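Fold Your Sweaters on the Bed
By Lorena Zúñiga
Sep 21, 2022

I think a sweater should be laid out flat and folded, every time, and I think the bed is the right place to do it.

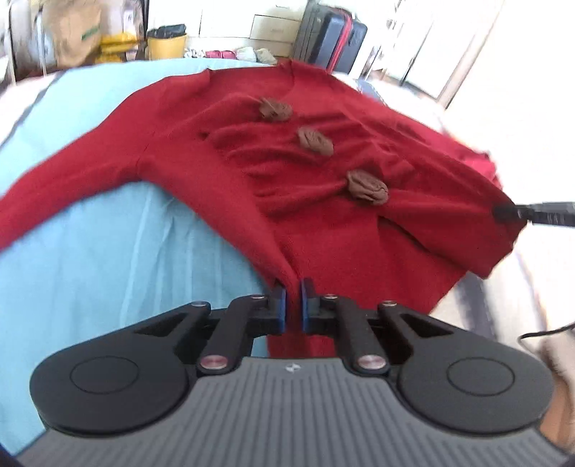 What a hanger does

A knit garment is heavy and has very little to hold it in shape. Put it on a hanger and the weight pulls from the shoulders. By April you have two bumps at the top and a hem that is longer than it was in the fall. My brother-in-law, Vicente Arancibia, hangs everything he owns and says the bumps come out with steam. Some do. The length does not come back.

Why the bed

People fold on their knees, on the arm of the couch, or standing up with the collar under their chin. That works for T-shirts. A cardigan has two fronts, and unless it is lying down they slide over each other and one side ends up lower. A bed is wide enough to stretch the sleeves all the way out. I like a plain sheet under a red cardigan because the edges are easy to see against light blue.

Smooth out the body first with your palms. Leave the wrinkles in the sleeves for last. If the hem has rolled up or bunched, take hold of it and bring it straight down before you fold anything, and don't yank it.

Buttons

I button a cardigan before I fold it. Rocío thinks this is a waste of time, and we have argued about it for 7 years. Flat plastic buttons can go either way. Big decorative ones, like brown flowers with a lot of texture, catch on fuzzy knit and pull up loops, so I want them closed and facing up, with nothing on top of them except maybe a scarf.

The drawer problem

The fair complaint is space. Folded knits take up a shelf, and plenty of apartments don't have a shelf to spare. I lived in one of those on Gaete for six years and kept my sweaters in a suitcase under the bed. It was a nuisance to pull out every morning in winter. I would still do it again before I bought more hangers.

Thin cotton cardigans can hang if you are short on room. Wool and anything fuzzy should be folded.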